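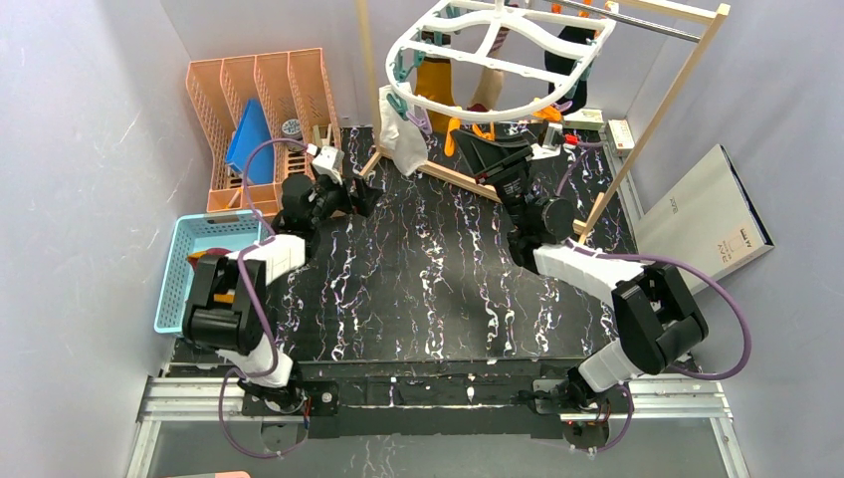
お知らせ:エミック(Emik)の台所道具ライン「ニヴェッティ(Nivetti)」、2月から受注を始めます

2018年2月4日(日曜日)
発信:プレック(Pulleck)編集室

こんにちは、プレックです。ふだんは小さな店の奥で、台所まわりの道具を仕入れたり、直したり、ときどき自分たちで作ったりしています。プレスリリースというものを書き慣れていなくて、先週からずっと下書きを消しては書いていたのですが、もういつもの店の便りと同じ調子で書くことにしました。報道関係のみなさま、どうか肩の力を抜いて読んでください。

さて本題です。うちが作業場として使っているエミックから、洗いものまわりの道具をまとめた新しいライン「ニヴェッティ」を出します! 全部で8品目。水切りラック、ふきん掛け、まな板立て、びん用の長いブラシ、それに小物を干すための細い棒など、地味なものばかりです。地味なのですが、私は毎日さわるものがいちばん気になる性分で、これだけは自分の手で世に出したいと思っていました。

きっかけは引っ越しでした

二年前、私は台所のものすごく狭い部屋に引っ越しました。流しの横に置けるのは、まな板一枚ぶんの幅だけ。前の家で気に入っていた水切りかごは玄関に置きっぱなしになり、皿は洗うそばからタオルの上に積んでいく毎日です(そしてタオルはいつも湿っている)。

それで店のお客さんにも聞いてみたんです。「洗ったあとのお皿、どうしてます?」って。レジ横に紙を置いて、書いてもらった回答が161枚。読みながら何度も「わかる!」と声が出ました。ラックの下に水がたまる、箸が隙間から落ちる、大皿が入らない、見た目が嫌で来客のたびに隠す。いちばん多かったのは「ラックそのものを洗うのが面倒」でした。私もそう思います。あれは本当に面倒です。

ニヴェッティの中身

まず水切りラック。台は木、皿を受ける棒も木で、棒は一本ずつ手で抜けます。抜いて洗って、また挿すだけ。最初の試作では棒がきつすぎて、私の力では抜けませんでした。次はゆるすぎて、皿を立てると棒ごと傾く。ちょうどいい固さになるまで、結局9回作り直しています。幅は27センチ。例の狭い流しの横に、ぎりぎり収まる寸法です。大皿は立てられますが、土鍋は無理です。すみません、土鍋はふきんの上でお願いします。

まな板立ては、溝の底を少し斜めに切りました。水が手前に逃げるので、流しのふちに向けて置いてください。二枚まで立てられて、厚めの木のまな板も入ります。

びん用ブラシは柄が長めです。麦茶のポットの底に届くものが欲しい、という声がとても多くて。毛はやや硬く、最初の一週間くらいは手ごわく感じるかもしれませんが、使っているうちに馴染んできます。ブラシの頭だけの交換も受けます。

ふきん掛けは壁に付ける形と、棚の端に引っかける形の二つ。賃貸のかたには後のほうをおすすめします。私の部屋でも使っていて、朝に掛けたふきんが昼にはぱりっとしているのがうれしいんです。

干し棒は、保存袋や水筒のふたなど、どこに置いても転がってしまう小さいもののための道具です。立てておくだけの細い棒なので説明に困るのですが、社内ではこれがいちばん人気で、発売前なのにもう何本か見当たりません。

木のこと、手入れのこと

木材はエチェベリ(Echeverri)という小さな製材所にお願いしました。家具に使うには短い端材を、乾かし直して分けてもらっています。そのため色も木目もそろいません。白っぽいものも、赤みの強いものも届きます。色の指定はお受けできないのですが、二つ以上ご注文のときは、なるべく近い色どうしで組み合わせてお送りします。

仕上げは植物油だけです。使っているうちに表面がかさついてきたら、台所にあるくるみ油か、えごま油を布にとって薄くのばし、ひと晩置いてください。食器洗い機には入れないでくださいね。反ります。私は一度やりました。黒ずみが気になってきたら、細かい紙やすりで軽くこすってから油を塗ると、だいぶきれいになります。それでも気になるときは送ってください。削り直しは初回無料、送料だけご負担をお願いしています。

注文の方法

受注は2月いっぱい、プレックの店頭とメールで受け付けます。メールの場合は、品名と個数、お届け先、それからよければ流しの横の幅も書いてください。入らないものをお売りしたくないので、こちらでも確かめてからお返事します。お支払いはお品物の準備ができてからで大丈夫です。

一度にたくさんは作れません。ご注文の順に仕上げていくので、届くまでひと月半ほどみていただけると助かります。贈りもので日にちが決まっているかたは、先にひとことください。順番を入れ替えることはできないのですが、間に合うかどうかは正直にお伝えします。

海外への発送は、いまのところお休みしています。木のものは国によって書類が必要で、まだ勉強が追いついていません。春以降に改めてお知らせします。

店頭での展示

受注期間中、プレックの店内にニヴェッティの全品を並べます。濡れたお皿を立ててみたい、というかたが前の催しのときにいらしたので、今回は洗い場も使えるようにしました。ご自宅のお皿を持ってきてくださっても構いません! 直径や深さがお店のものと違うと、立てたときの感じがけっこう変わるんです。

平日の午前中は比較的すいています。土曜の午後は混むので、ゆっくり見たいかたは避けたほうがいいかもしれません。お子さんが棒を抜いて遊ぶのは歓迎です。ただ、持って走ると危ないので、そこだけお願いします。

取材・お取り扱いについて

取材のご希望は、プレック編集室までメールでご連絡ください。試用のお貸し出しもできます。数が少ないので、二週間を目安に順番にお回しする形になります。記事にするかどうかは、使ってから決めていただいて構いません。使いにくかった点も、遠慮なく書いてください。次の手直しの参考にします。

お店でのお取り扱いは、受注分をお届けし終えてからのご相談になります。それでもよければ、お店の場所と、ふだんどんなものを並べていらっしゃるかを添えてお知らせください。卸の条件は個別にお返事いたします。

お問い合わせ:プレック編集室(店舗の営業時間内に順次お返事します。月曜定休)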